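Why Does Ink Stay Black?

Hi! I'm Jocelyn Magbanua, and I have ink on my elbow right now. I have no idea how it got there, and it won't come off. So today I want to tell you about ink, and why some kinds stick around for a very, very long time.

What is black ink made of?

Soot! Yes, the same black powder you find inside a chimney. When oil or pine wood burns without enough air, it can't burn all the way, and tiny bits of carbon float up in the smoke. Ink makers catch that smoke on a lid or a bowl and brush the soot off. It's so fine that if you sneeze near it, you'll be sorry (ask my sister).

But soot and water don't like each other much. Stir them together and the soot clumps up or sinks. So ink makers add glue, the old-fashioned kind made from animal skins. The glue wraps around each little bit of soot and keeps it floating. Later, when the ink dries, the glue holds the soot onto the paper too.

Sticks you can write with

In China, Korea and Japan, people have long pressed that soot and glue dough into molds and let it dry into hard sticks. You put a few drops of water on a flat stone, rub the stick around in slow circles, and the water turns gray, then black. It takes ages! When I was 9 I gave up after two minutes and my letters came out the color of dishwater. My teacher made me go back and grind some more.

Then you need a brush. A good one has a fat belly of hair that soaks up lots of ink and a pointy tip that lets it out a little at a time. Press down and you get a wide line, lift up and it goes thin as a whisker. After you wash a brush, hang it with the hair pointing down, so water doesn't creep up into the handle and loosen the glue in there. 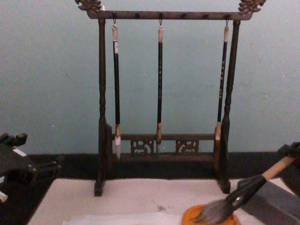
So why doesn't it fade?

Lots of colors fade because sunlight breaks them apart. Think of a poster that's been in a window all summer. Carbon is much tougher. Light hardly bothers it, and neither does air, so writing that's more than 1,000 years old can still look nice and dark. The paper usually gives up first!

Washable markers are different. Their color comes from dyes that mix right into water, so a wet cloth can carry them away. Great for tables, not so great for a letter you want your great-grandkids to read.

Try it yourself

Draw one line with a washable marker and one with a pencil (pencil lead is carbon too, a kind called graphite). Cover half of each line with cardboard and tape the paper in a sunny window. Start in September if you like and peek after a month. Then drip a little water on both lines and see which one runs.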